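Chapter 5
Evaluating a Simulation Kit Before You Buy 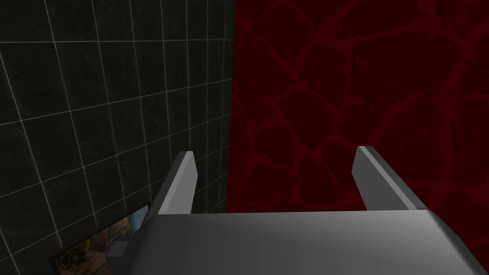
5.1 What the chapter covers

Chapter 4 dealt with hardware that arrives in a crate. The present chapter deals with software that stands in for that hardware during training and testing. The product under review is the Sondia Wrist View Kit, sold by Skodau as an add-on to its simulation package. It supplies a two-finger gripper model, a set of rooms, a library of wall and floor surfaces, and a virtual camera fixed near the gripper.

The review follows the same order a buyer would use: what is in the kit, what it costs, what the rendered views are good for, and where the vendor's claims need to be checked. Readers who have not met the terms "end effector" and "workspace" should go back to Section 2.3 before continuing.

5.2 Contents of the kit

The kit is delivered as a download with a license file. The base license costs $1,765 and covers two workstations. A classroom license is quoted on request. Skodau provides updates for two years from the date of activation, after which the installed version keeps running but new rooms are no longer added.

The gripper model is plain by design. In the opening figure its body is smooth and gray, with no lettering or screws on the visible surface, and the two flat fingers are spread wide with nothing between them. A plain model loads quickly and is easy to replace. Buyers who need bolt heads, cable runs or a force sensor on the model must import their own geometry, and the import tool accepts only closed meshes.

Surfaces are handled separately from room shape. Any wall can be given any surface in the library, and two walls that meet at a corner can be given surfaces that have nothing in common. The figure pairs a nearly black tile, marked by thin pale grout lines, with a deep red stone pattern. Few real rooms look like this. The pairing is useful in testing because a vision program that has learned to expect pale, even walls will often fail on it, and the failure shows up before any equipment is at risk.

Rooms may also contain wall pictures, furniture and small household items. These are placed by a layout file in plain text. The manual, written by Ankica Đorđević, gives the full format in an appendix and is better organized than most in this price range.

5.3 The wrist view

A camera mounted near the gripper sees its own hand in every image. This has two consequences for the buyer.

First, part of every image is taken up by the gripper. With the fingers in the lower foreground, the lower part of the view carries less information about the room. A framed landscape hung low on the tiled wall, for example, is partly covered by the left finger and the gripper body. A program that must find objects at that height needs either a second camera or a planned motion that brings the object into the clear part of the view. The kit supports a second camera, but the second view lowers the rendering rate, and the data sheet does not say by how much.

Second, the fingers give the program a fixed reference. Their shape is known, so the opening between them can be measured from the image and compared with the value reported by the joint model. If the two values disagree, the camera position in the layout file is wrong. Kalliopi Trajkovski's workshop notes recommend running this check every Tuesday in a teaching lab, when files have had time to be changed by several hands — a sensible rule for any shared installation.

5.4 Light and shading

Shading in the kit is adequate for detection work. The gripper body grades from charcoal to a lighter gray across its surface, and the inner faces of the two fingers differ in tone. A program that separates the gripper from the background by a single gray value will therefore lose part of it, most often where dark gray lies against dark tile. The exercises in Section 5.9 use a mask computed from the model instead.

Buyers should ask the vendor whether the light settings can be saved with the room. In the version reviewed they could not. Lewis Paterson of Hodžić, a reseller, confirmed that light settings are stored per workstation and must be copied by hand.

5.5 Points to verify before purchase

The following should be settled in writing with the seller.

1. License transfer. Ask whether a license can be moved when a workstation is replaced. Skodau permits this once per update period.

2. Contact behavior. The fingers must stop at a surface and must not pass into it. Request a trial file and close the gripper on a thin plate, a ball and a box.

3. Export format. Images, joint values and masks should carry the same time stamp. The Wasteck kit, reviewed in Chapter 6, stores them in separate folders and leaves the matching to the user.

4. Surface rights. Some library surfaces may not be published outside the buyer's own reports. The list is in the license file, not in the manual.

5. Support hours. Support is by mail only, and the stated reply time excludes July.

5.6 Installing the trial version

The trial version runs without a license file but limits the user to a single room. Before starting, confirm that the graphics driver matches the version named in the release notes, and close any other program that uses the graphics card. Installation begins with the folder structure given in Table 5.1.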